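Lolteck kit review, minutes
July 1, 2026
Taken by Tùng Trình (typed up fast, send fixes)

1. Last meeting
Notes approved, no changes. Open item from last time, the power strip for the bench, is done.

2. Offer on the table
Lolteck wants to sell us the Jesik gripper kit. Two soft-curve fingers, wrist camera, mounting plate, cables, one year of software updates. Quote is $2,357 for one kit, shipping included. Prarnach came in cheaper on paper but no camera, and the plate is extra. Agreed to drop Prarnach unless Lolteck falls through.
Trial kit goes back in September. Can keep it up to 15 days past that if we ask in writing.
Question on whether the quote covers spare fingertips. Quote doesnt say. Tùng to ask.

3. Fit with the Crichton arm
Plate bolts on fine. Cable is short, pulls when the wrist turns all the way over. Lolteck has a longer one, sold separately, price not given. Discussion went long. General feeling that the longer cable should be in the box for this money. Will push for it.
Software install took most of a morning. The manual skips the step where you set the arm type, so everything defaults to the wrong one. Not a dealbreaker but needs to go in the feedback.

4. Budget
$800 left in the small equipment line, rest would have to come from the shelf-picking project. No objection to that. Needs sign off before an order goes in. If we buy 2 kits Lolteck says there is a discount, no number yet. Tabled.

5. Shelf work
Main use for us is putting things in and out of cubbies, so that's what the trial is built on. Wrist view coming up to the wooden unit, left side panel showing between the fingertips:
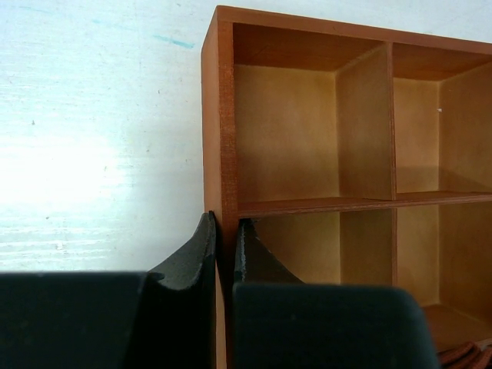
6. Comments on the trial
- Fingers cover a good part of the lower cubbies in the wrist view. Upper ones much easier to see. Ask Lolteck if the camera mount can be raised or tilted.
- Light on the wall washes out part of the picture. Try again with the blinds down before we blame the camera.
- Wear on the fingertip edge. Want to know how long tips are supposed to last, ties in with the spares question.
- Request to run the same moves with the old gripper so we have somthing to compare. Agreed.

7. Actions
Tùng: email Lolteck re spares, long cable, camera mount, discount on a second kit.
Tùng: write up install problem, attach to same email.
Whoever is on the bench next: rerun with blinds down, then old gripper. Save both in the trial folder, not on the desktop.
Decision on purchase held until Lolteck answers.

8. Other business
Bench drawer labels are wrong again. Hex keys are in the one marked tape. Leave it for now.
Next meeting after Lolteck replies, Tùng will send the time.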